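Stitdale Robotics Software Working Group
Minutes of the Regular Meeting
June 14, 2026

Present: representatives of the control, perception, planning and tooling teams; one representative of Classka, attending for item 3. A quorum was confirmed and the chair called the meeting to order.

1. Minutes of the previous meeting

The minutes were approved with one correction. Under item 5, "joint limits" should read "joint velocity limits."

2. Drawer task in simulation

The planning team reported on the drawer task, which is run in the Seltetti simulator with a single arm. The planner now treats the approach to the drawer and the motion along the slide as separate stages, each with its own time limit. The team had completed 800 runs on the new branch. Of these, 47 ended in a planner timeout, and all of the timeouts fell in the approach stage.

Members discussed the clearance between the gripper and the drawer front. The control team stated that the present margin of 6 millimeters is acceptable in simulation but should not be carried over to hardware without review. The planning team agreed to make the margin a setting in the task file.

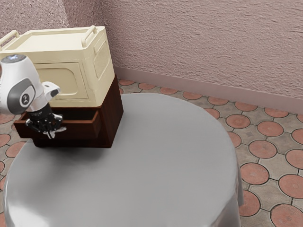

Item 2. Gripper in front of the partly open drawer, simulator view.

A question was raised about the large box placed on top of the cabinet. The planning team confirmed that it is loaded as a fixed collision object and that its handles are included in the collision model. The tooling team asked that the handles be given their own entries in the object list, as the merged shape makes the distance log hard to read. This was accepted.

3. Perception

The perception team presented its work on estimating how far a drawer is open. The estimate is taken from the top edge of the drawer front and checked against the side panel of the cabinet. Results are steady when both are in view. When the arm covers part of the drawer front, the estimate can jump between two values, and the controller then receives a target that it should not follow.
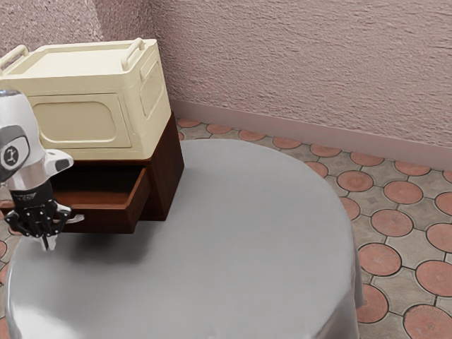 The team proposed holding the last good estimate until the confidence value rises above the threshold again. The control team supported the proposal on the condition that a held value be marked as such in the message, so that the controller can slow the arm. The Classka representative noted that the message format has a spare field which may be used for this purpose - no change to the interface version would be needed.

It was resolved that the held-value flag be added to the next release.

4. Control

The control team reported that the contact check has been moved out of the planner and into the control loop. The change cut the delay between first contact and the stop command by nearly 90 milliseconds. The team has not yet tested the check against the thin bar handle, where the fingers have little room on approach, and will do so before the branch is merged.

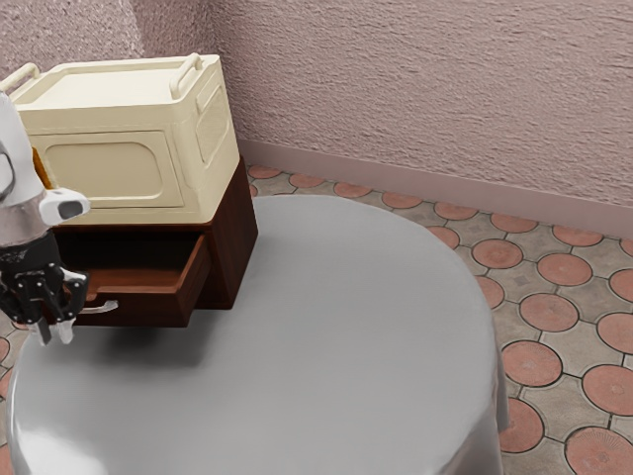 Item 4. Fingertips close to the bar handle, with the drawer partway open.

The planning team asked whether the contact threshold could be set per object. The control team replied that this is possible but would prefer to keep one value until the handle tests are complete. The matter was deferred.

5. Tooling

The replay viewer, Åberg, now opens logs from both the old and the new branch. Members reported that the timeline loses its place when the log is filtered by stage. The tooling team has reproduced the fault and will correct it. A request for side-by-side replay was noted and given low priority.

6. Actions

Planning: move the clearance margin into the task file; report on the approach timeouts.
Perception: add the held-value flag and update the message notes.
Control: run the contact check against the bar handle.
Tooling: separate the handle entries in the object list; correct the timeline fault in Åberg.

7. Other business

The hardware trial remains planned for November. The chair asked each team to submit its list of open risks in writing before the next meeting.

There being no further business, the meeting was adjourned.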